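Resley 20 cup rice cooker — review after four months

Posted 27/10/2026

Ok quick one, I have to be out the door soon and I keep promising people I'll write this up. Bought the Resley in June when the old Drondeso finally quit (lid hinge, then the thermostat, then everything). Paid full price, nobody sent me anything.

Short version: good rice, bad lid, annoying beep. Keep reading if you want the rest.

What I cook. Mostly short grain white, every other day. Brown on weekends. Sometimes steel cut oats overnight. There are four of us plus whichever cousins show up, so a big pot is not a luxury here.

White rice is great. Really even, no crust unless you leave it on warm past dinner. I rinse three times, soak while I do the vegetables, then fill to the line. The line is a touch high for new crop rice so go under it. My first batch was mush and I blamed the machine. Was me.

Brown is ok. Takes forever. The first few times the bottom was done and the top was chewy, then Toshiko Kobori from my cooking group told me to stir once after the soak and level it off. Fixed it. Manual doesn't mention this, manual barely mentions brown rice at all.

Oats, don't bother. Foams up into the vent and you will be cleaning starch out of that little cap with a toothpick. Did it twice becuase I don't learn.

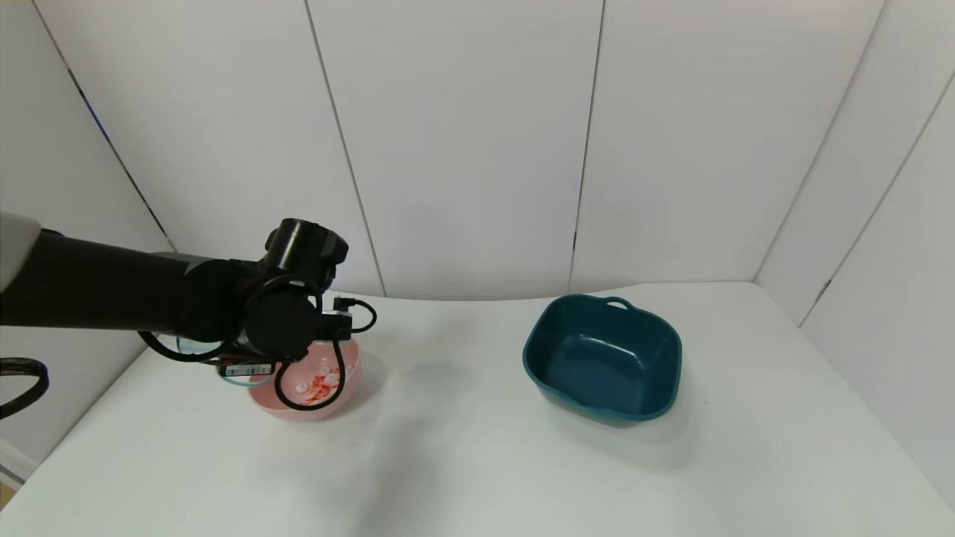

The inner pot. Nonstick, heavier than the Drondeso pot, handles on both sides so you can lift it out without a towel. Love the handles. Coating still looks new but I only use the plastic paddle and I wash by hand. My sister in law put hers in the dishwasher and it went cloudy by the end of summer, so take that how you want.

Now the lid. The inner plate pops off for washing, fine, but it goes back on in either direction and only one is right. Put it in backwards and steam comes out the side and the counter gets soaked. There's a tiny arrow. You need good light to see it. I put a dot of nail polish on mine, problem solved, but come on. For this money.

Also the condensation cup at the back is a joke. Fills up, spills when you pull it. Empty it every time or it smells by the next day.

The beep. Ten long ones when it finishes, loud, no way to turn it off. I called. Lady was very nice and said no. If you have a baby or a light sleeper do not use the timer for breakfast.

Timer itself works fine though. Set it at night, rice is ready in the morning, clock has kept good time. Comes back after a short power cut too, we had one in august and it just carried on.

Keep warm is the best part. Old one turned rice yellow and hard by bedtime. This one holds it soft all evening. Add a spoon of water if you're going longer.

Size — measure first. It's wide. Fits under my cabinets with the lid shut but I have to slide it forward to open it, and the steam goes straight up at the cabinet doors. Cord is short, so I'm stuck with one outlet.

I looked at the Cinholm before buying. Lucía Cuesta has one and her rice is maybe a little better, firmer, but it's a lot more money and the pot is smaller. The Collado is cheaper and I've had rice from that one too. Gummy. Skip.

Pros
Even white rice
Side handles on the pot
Keep warm that works

Cons
Lid plate goes on backwards
Beep
Short cord
Useless for oats

Four stars. Would be five with a mute button. I'd buy it again, probably wait for a sale tho. If the coating starts to go I'll come back and edit this.

Oh and the measuring cup that comes with it is the small rice cup, not a regular cup. All the lines in the pot go by that one. Don't lose it like I did, a replacement took weeks to get here.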